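6 min read
3 shares 2 comments

4.2 Wrist-view grasp refinement

The planner of Section 3 returns a coarse pre-grasp pose. Errors that remain at this stage come mostly from the depth estimate on smooth, untextured objects. We therefore run a second module, Nallau, which takes the wrist image and the current joint state and outputs a small correction to the gripper pose.

Nallau was trained on renders from the Herath kitchen set. Counter textures were sampled at random, and 39 object meshes were held out for testing. Each test episode is limited to 200 control steps, and the gripper may close at most 2 times.

Figure 3 gives a typical input. The wrist is strongly tilted relative to the counter, so toys and a tray near the floor area fall between the fingers and the counter edge. A detector without a target mask often locks onto these items. Nallau receives the mask as an extra channel.

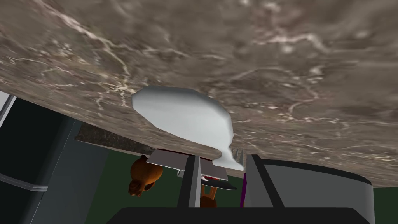

Figure 3. Simulated wrist view with parted fingers; the target is the white, ladle-like object on the marble-textured counter.

The correction is applied in the gripper frame and clipped before it is passed to the controller.

2 comments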